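**Ticket: which arm package do we budget for? (toaster oven task, sim first)**
Status: open, waiting on quote
Opened by: Sang Chu

May 14, 2019

Okay, so I'm filing this as a support ticket because the purchasing form has no box for "the quote makes no sense and I need help," and the last time I used email it sat there until people forgot about it!

Short version: Tidetti sent us a price for one arm with their short gripper fingers, and Ondia sent one for an arm with a wider gripper plus 2 years of service. The Tidetti one is cheaper up front. But the sim license (we're using Tritero for that) is listed on both, and we already own it. I asked Tidetti to take it off and got back the same PDF with a new file name.

What I've tried so far:

- Called Tidetti. On hold for 20 minutes, then a very nice person told me to open a ticket with *them*. Done.
- Asked Ondia for the price without service. They'll do it, but delivery slips to August.
- Checked the reach numbers against the kitchen layout. Both arms look okay on paper, but I don't want to sign on paper alone, so I've been going through the toaster oven task in sim before we spend anything.
- Asked Ung for a mounting base quote. It's good for 30 days, so that clock is running.

My big worry is the oven door. Folded down, it takes up a lot of the room the gripper needs, and if we need a longer wrist or different fingers I want that in this budget and not the next one. Views from the sim kitchen, oven open in the first two and closed in the last:

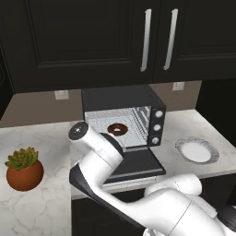
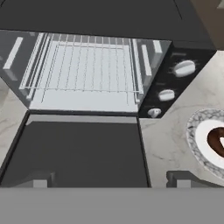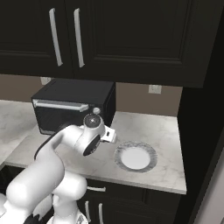
So my ask is still the same: can somebody in purchasing hold the Tidetti order until the duplicate license is gone? I'd also like to add a line for spare fingers — I put in 8, and I'm happy to be talked down. Service can be its own line so we can cut it without redoing the whole form (I've redone it enough, thank you).

**Update, later the same day:** Tidetti wrote back. The license is off, but now there's a "setup fee" I've never seen before. I've asked what it covers. Please leave this ticket open, and don't approve anything with that fee on it until I post their answer.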